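Rainwater Harvesting and Storage at Four Upland Schools
Progress Report to the Coutinho Fund, Second Reporting Period
18 December 2019
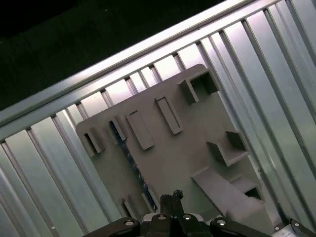 Figure 1. Gray plastic panel on corrugated metal.

1. Scope of this report

This report covers work carried out under the Risari component of the grant since the inception report. It addresses catchment, storage, water quality and expenditure. The Pisari component is reported here only where it shares materials or staff with Risari. Sanitation works at the same schools are funded separately and are excluded.

2. Status against the work plan

The work plan provides for 8 storage tanks at four schools, two per school. At the close of the period, six tanks had been set on their bases and connected to downpipes. The remaining two, both at the Getivham school, are on site but have not been connected. The base slab for the second Getivham tank failed its level check and was broken out and recast. The contractor bore the cost of the recast under the defects clause.

Gutter installation is complete at three schools. At Getivham the fascia boards on the north block were found to be too soft to hold brackets at the specified spacing. Replacement boards have been ordered and will be painted before fixing. We expect the gutter run to be finished in February, one month later than planned.

3. Catchment and yield

Roof areas were remeasured at all four schools. The figures in the original proposal had been taken from building drawings and did not allow for later extensions. The corrected area for the main block at Risari is 170 square meters, against 200 in the proposal. The reduction results from a covered walkway that drains to the opposite side and cannot be brought into the system without a second downpipe crossing the yard.

The design yield has been recalculated using the corrected areas and the same rainfall record and runoff coefficient as before. Storage at Risari remains adequate for drinking and handwashing through a normal dry season. It does not cover watering of the school garden, which was listed in the proposal as a secondary use. We recommend that the garden be removed from the Risari demand table and served from the existing well.

4. First-flush diversion and screening

Each downpipe is fitted with a first-flush chamber that holds back the initial runoff from the roof. The chambers supplied in the first delivery had a fixed drain opening that clogged with leaf litter. They have been replaced with a type that has a removable cap. Emptying the chamber after each rainfall is now part of the weekly duty sheet kept at each school.

Inlet screens are in place on all connected tanks. Overflow pipes at Pisari were delivered without insect mesh, and mesh was bought locally and clamped on. The supplier has agreed to credit the cost against the final invoice.

5. Water quality

Samples were drawn from each connected tank after the first substantial rain and again at the end of the period. Turbidity was within the project limit in all samples. Bacterial counts were above the limit in one tank at Pisari on the first round. The tank was drained, scrubbed, dosed with chlorine and refilled, and the second sample was clear. A branch overhanging the catchment was removed at the same time.

Until a tank has passed two consecutive rounds, its tap carries a notice that the water is for washing only. The Pisari tank remains under this notice.

6. Maintenance arrangements

Each school has named a staff member responsible for the system and has received a printed maintenance schedule covering gutters, screens, first-flush chambers and taps. Spare taps, washers and screen mesh are held at Risari for all four sites. A log of parts issued has been opened there. No withdrawals were recorded in the period.

7. Expenditure

Spending on tanks and bases is in line with the budget. Spending on gutters is below budget owing to the delay at Getivham and will be recovered in the next period. Transport is above budget. The tanks for Getivham had to be moved on a smaller truck in separate trips after the bridge on the direct road was posted with a lower weight limit. We propose to meet the excess from the contingency line and request the Fund's written consent.

8. Work planned for the next period

Complete fascia replacement and guttering at Getivham.
Connect and commission the two remaining tanks.
Carry out the third round of water sampling at all sites.
Revise the Risari demand table, subject to approval of the change described in section 3.
Submit the transport reconciliation with supporting receipts.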